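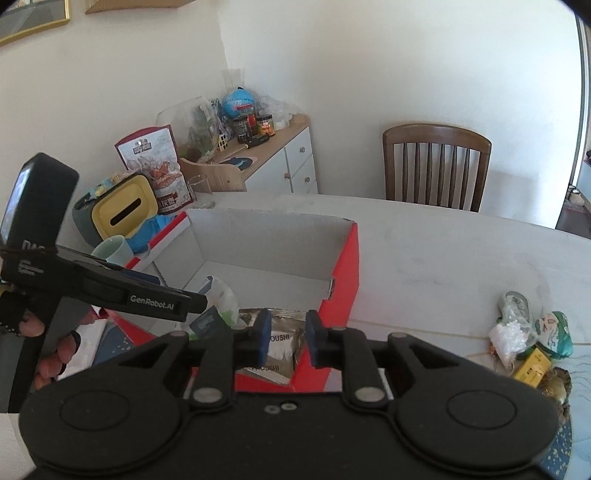 The slow boat to Sernon

Ferry leaves Kulport at 6:40 in the morning and it does not wait. Be on the quay by 6:15, ticket in hand, coffee already bought, the kiosk only opens when it feels like it. I made it with maybe two minutes to spare and a boot untied.

People come to this stretch of coast for the islands, and most of them go the fast way. Catamaran, 50 minutes, air conditioning, a screen playing safety videos. The slow boat takes most of the day. It stops at Sodum, then Bakke, then Sernon, and it carries mail, gas bottles, chickens, a fridge on my trip, and anyone with the patience. I wanted the slow boat.

February is the off season. Cold wind, low sun, cheap beds. Half the restaurants are shut and the other half are glad to see you.

Kulport first

Give it one night, not more. The old harbor is good for an evening walk, start at the fish hall and go left along the wall until the lamps run out. Dinner up the hill. Fried sardines, a bowl of white beans, bread that keeps arriving. The hotels by the bus station are noisy. I was in one. Trucks till midnight, gulls from 4.

Breakfast in Kulport is a sore point. Nothing before 7, and the ferry is gone by then. Buy rolls and cheese the night before.

Sodum

Two hours out, the boat ties up for 30 minutes. Long enough to get off and walk to the church and back if you don't dawdle. The church is up a staircase, 209 steps, painted on the bottom one so you know what you're in for. Wide at the start, then steep, then a goat track with a handrail. Top is worth it. Whole channel laid out, and the boat looking very small and very likely to leave.

I ran down. Bought an orange from a crate by the gangway, coins in a tin. Best orange of the trip.

If you stay over, there are rooms above the bakery, warm floors from the ovens underneath. Book by phone. They don't answer email, I tried twice.

The crossing to Bakke is the rough part. Open water, swell from the side. Sit low and toward the back, look at the horizon, skip the sausage roll from the galley. A man across from me did not skip the sausage roll. Enough said.

Bakke

I gave it three nights and could of used a fourth. One village, one road, some 8 miles of it, curling round the south shore and stopping dead at a beach of gray stones. Rent a bike at the garage behind the post office. Check the brakes before you pay. Mine had one brake, the rear, and I found out on the hill above the salt pans.

The salt pans are the thing to see. Shallow squares cut in the rock, old as anything, a few still worked in summer. In winter they fill with rain and go pink at sunset. Birds all over. Bring binoculars if you have them.

Food on Bakke: lamb, mostly. Lamb with lemon, lamb with chickpeas, lamb in a pie on Saturday, and the pie is gone by noon so get in line. The bar on the square does a fish soup when theres fish. No menu. You ask, they tell you, you say yes.

Evenings are quiet. Wind in the shutters. I read a whole paperback somebody left in the room, a bad one, and slept like a stone.

Sernon

Last stop, smallest island, 5 houses lit in winter when I counted from the deck. No cars. The boat comes in under a cliff so close you can smell the wet rock, and the whole place is sitting on top of it like it slid there.

Walk the rim trail. Three hours, loop, start at the cistern and keep the sea on your right. Red paint dots mark the way except for the bit past the second gate, where the dots quit and you follow the wall. Good boots. The east side is loose gravel and the drop is real.

One guesthouse open. Dinner is at 7 and everybody eats together, lentils, pickled capers, a sharp white wine out of a jug. Bed with four blankets. I used them all.

Getting back

Slow boat turns round the next morning, or the one after if the sea is up. Leave a spare day. I didn't, and missed my bus, and ended up with a second night by the station in Kulport. Same room. Same gulls.

Carry cash. The only machine past Kulport is on Bakke and it was out of order the whole time I was there.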